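I work on the kitting bench at Votosen in Pravcombe. A few people asked what the new two-arm cell has done to our jobs, so this is a thread. Long one. My own views, though my manager has read it and asked me to correct a single spelling.

1. The job first. Small moulded parts come in and go out again in clear storage boxes with a latch-down lid. Someone puts the right parts in, closes the lid, does the latches and sends the box down to packing. I did that by hand for most of my time here. So did Amra Ristić and Costel Ionescu. It was the 3 of us on the bench, plus whoever could be borrowed in November.

2. The biggest order is for Flivine, 565 boxes a month. It's the same box every time, which is why it was picked to go first. The mixed orders, where the box and the contents change every few minutes, are still done by people and I don't see that changing soon.

3. The cell is a table with 2 white arms on it, one to each side, with a black gripper on each. There's a brown mat over the table top. Parts go on a shallow blue tray next to the box. Casado supplied it and their engineer, Jasmina Stojanović, was with us for the first few weeks.

4. The mat was Amra's idea. The table top is white and shiny, and clear plastic on white was hard going for all of us, people included. You'd put a lid down and lose the edge of it. With brown under it you can find the rim without bending over. Jasmina had been planning to change the lights. We bought a roll of matting.

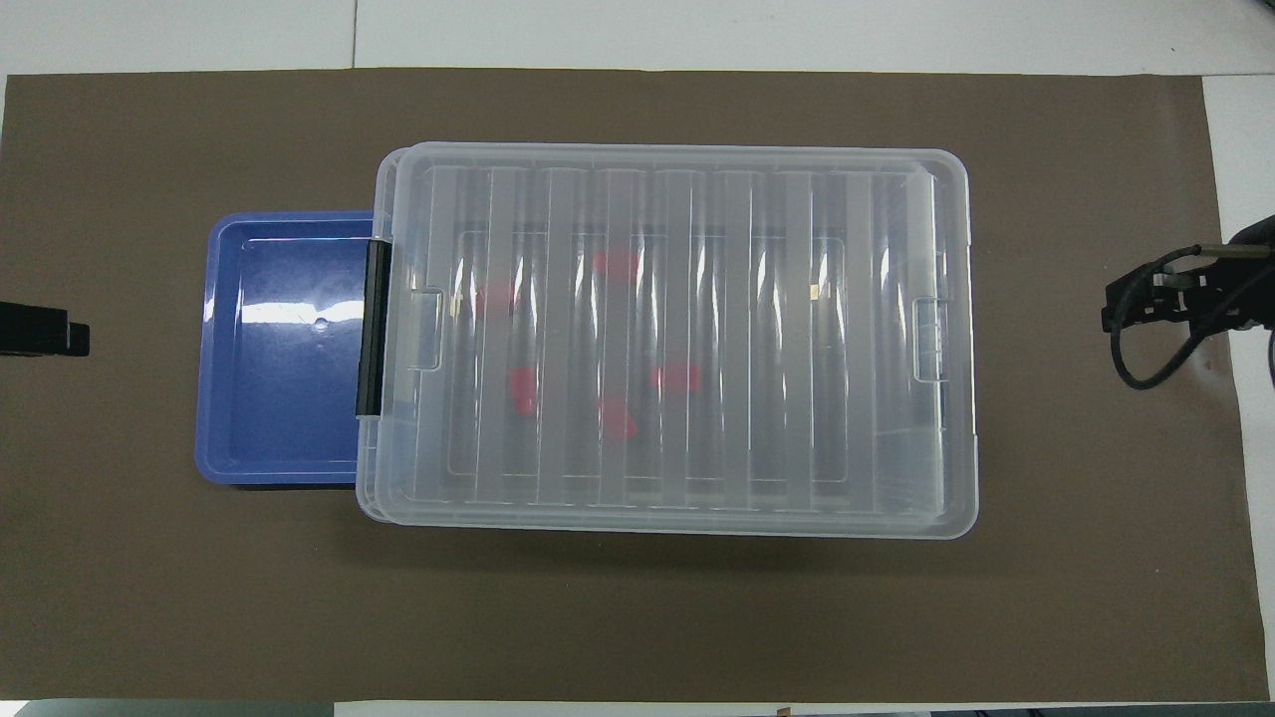

5. The lids cause most of our trouble. They're ribbed, so anything red inside turns into a smear when you look from above. When I check a box through the lid I can tell there are parts in it, but I wouldn't swear to how many. If I'm in doubt I open it. That was true before the arms came and it's still true.

6. What has changed is who does the latches. By hand, you press the lid with your palm and snap each end with your thumb. Do that 200 times in a shift and your thumb knows about it. Costel had a splint on his for most of last winter. He does hardly any latching now and says the joint is better, but he's also taken up swimming, so make of that what you like.

7. Nobody lost their job over it. I'm putting that near the top because it's the first thing people ask. We were told so at the start, in writing, and it has held so far. I'll also say that when the fourth bench post came empty two years back it wasn't filled, and I doubt it ever will be. Both things belong in the answer.

8. What I do in a day now: set out boxes and trays, start the run, watch the first few, then go between the cell and the hand bench. When something stops I go and look. Usually it's a lid that isn't square or a part lying at an angle the gripper doesn't like. I straighten it and press resume.

9. You'd think that would be easier than packing. On the body it is. On the head I'm less sure. By hand, you get a rhythm and the afternoon goes. With the cell I'm always half listening for it. I went home more tired in the first month than I had in years, and it took me a while to work out why.

10. Blagoje Radulović, our shift manager, wanted a person standing at the cell the whole time. Amra told him it was like being paid to watch a kettle. We settled on staying within earshot, and there's a tone when it stops. The first tone was so quiet that nobody heard it over the strapping machine, so the cell once sat idle through a whole tea break.

11. Speed. People expect it to be fast. On a single box, Amra beats it easily, and she enjoys doing it when visitors are in. Over a shift it's closer. It doesn't slow down after lunch, but it does stop and wait for one of us, and the waiting has to be counted if you want a fair number. For the first weeks the report left the waiting out. We asked for it to be put in.

12. That report matters more than the machine, in my opinion. It used to be that Blagoje knew how we were getting on by walking past. Now there's a screen that says how many boxes and how many stops. The stops are logged under whoever was signed in. A bad batch of lids made Costel look careless for a week when all he'd done was be on shift.

13. We raised it and the log now has a reason you pick from a list: lid, part, tray, other. It takes a second to fill in. "Lid" is well in front. That list has gone back to the box supplier, and I don't think they'd have listened to us without it, because we'd been complaining about those lids by word of mouth for ages.

14. Setting out is fussier than it used to be. I always had my tray wherever my hand wanted it. For the cell, the tray goes right up against the end of the box, on the side the job sheet says, and if you're sloppy about it you get a stop later on.
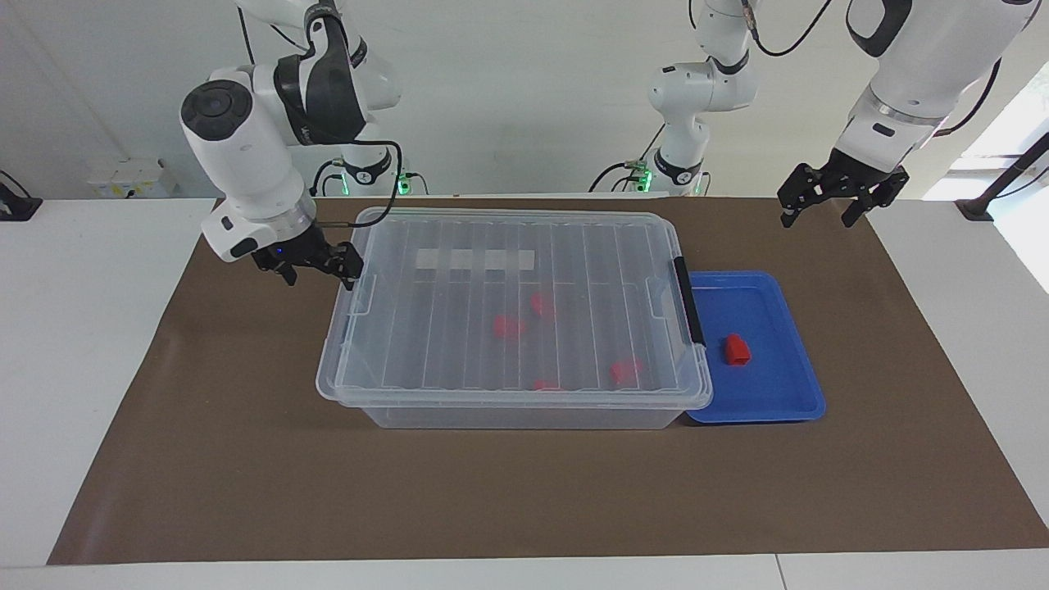

I moaned about that at first. Then I found I'd started doing the same at the hand bench, box square to me, tray tight to the end, and my reach is shorter for it. Amra still has hers wherever she likes and her boxes are no worse than mine.

15. Training was two mornings with Jasmina. It was good on how to stop it, start it and clear a fault. It had nothing on how to set up a new job, and for that we still have to ring Casado. I asked if one of us could learn it. Blagoje said yes in principle. I've asked twice more since and I'm going to keep asking, as that's the part of the work that would be worth a pay grade.

16. On pay: no change yet. The job description still says "packer". If I'm clearing faults and signing off the first box of each run, I'm doing something else as well as packing. Nermina Petek, our rep, has it on her list for the next round. I'd tell anyone whose site is getting a cell to have that talk before it's bolted down. We had ours after.

17. Things I'd miss if it went: the thumbs, mainly. Also the Flivine order used to mean staying late at the end of every month and it mostly doesn't now. Costel gets to the school gate on time.

18. Things I miss already: talking. The hand bench had us side by side and you could chat all day without stopping work. Now one of us is usually over at the cell and the other two are at the bench, with the strapping machine in the middle. It's a small thing to write down but it's the one Amra brings up most.

19. We've asked for the hand bench to be moved across so it faces the cell. There's a pillar in the way and a row over who pays for moving the sockets. Blagoje has measured it, at least.

20. Someone asked whether I'd want a second cell. For another order like Flivine, yes, if the lids are sorted out first and one of us is taught to set it up. For the mixed work, no. I've seen what a slightly bent tray does to the one we've got.

21. Will answer questions when I'm off shift, after six. Please don't ask me what it cost, I haven't been told.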